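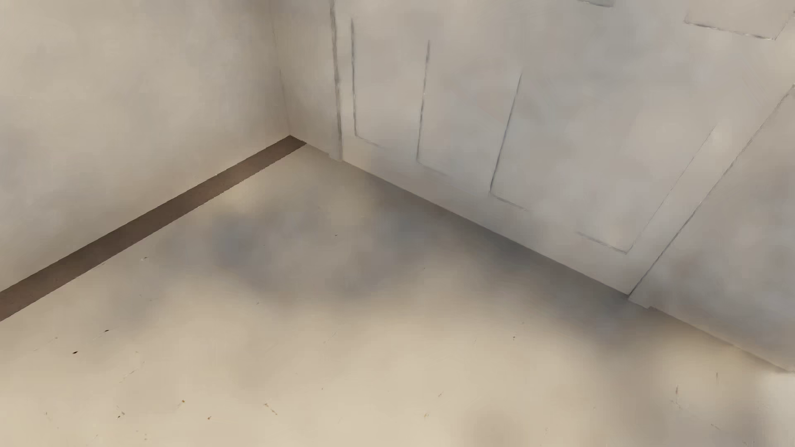

Relar forum > Navigation > Simulation

Depth-only policy fails at closed doors

skuletti_lm
I am comparing two ways of training the door approach policy in Jatero. Method A sees colour and depth, method B sees depth only. Each was trained with 3 seeds and tested on 590 episodes in rendered rooms. When the door is open, I find no useful difference. When it is closed, B often drives along the wall and does not stop in front of the door. My guess is that the panel grooves are too shallow for the depth input. Has somebody seen the same?
Lorraine Mellor

hulme_m
I don't agree that it is the grooves. In your render they are half faded anyway, so A cannot be using them much either. I would look at the floor. There is a wide soft shadow along the base of the door, and A gets this for free.
Malcolm

imrie_user
Malcolm, the brown skirting is also a strong hint. It runs along the left wall and stops at the corner. A policy could learn "no brown strip, maybe door" and never look at the door itself.

skuletti_lm
Both are possible, thank you. I can repaint the skirting in the wall colour and switch off the shadow, each one separately, and run A again without new training.

hulme_m
Please do not change the floor specks in the same run. We lost 3 days in March because of such a thing.

imrie_user
I would still retrain. If you only change the test rooms, you measure surprise and not what the method needs.

skuletti_lm
I think it is a fair first test, but I will do both. First 100 episodes per change on Saturday, then the retraining if the numbers move. I will post the table in this thread.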